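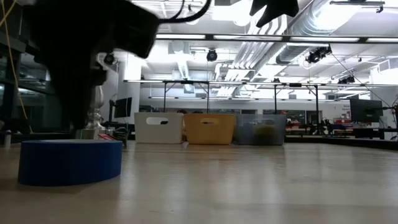
Should small metal parts be sorted before the bench is cleared?

Clear the bench first, then sort. Parts get mixed up again if you sort them among tools and rolls of tape.

Sorting the workbench, start to finish

Wipe the top down with a damp cloth and dry it. Put everything loose into one tray while you do it, including the odd screws, the offcuts and anything you can't name.

Use bins of different colours and keep each colour to one job. In the Utstead shed the white bin takes fittings, the orange one takes fasteners and the grey one takes whatever is waiting for a decision. A see-through bin suits the last job, as you can tell when it needs emptying. Handle cutouts in the front make a bin easier to pull off a shelf, but very small washers can fall out through them if you overfill it.

Stand turned parts on end when you are checking them. A tapered fitting laid on its side will roll, and a benchtop is rarely level. The hollow of a wide tape roll will hold short pieces that won't stand up by themselves.

Painter's tape makes good labels. Write on it with a marker before you tear it off, and fold one end under so it lifts cleanly. Replace the labels every June or so, when the glue starts to harden. Store the roll flat, away from the window and out of the sawdust.

Don't mix metric and imperial fasteners, even for an afternoon. If you've inherited a jar of both, run each bolt into a known nut by hand and stop if it binds.

Waltraud Ammann wrote in to say she gives the undecided bin 14 days, then takes what's left to the scrap metal yard at Brunitz. Ring first, as the yard is closed on public holidays.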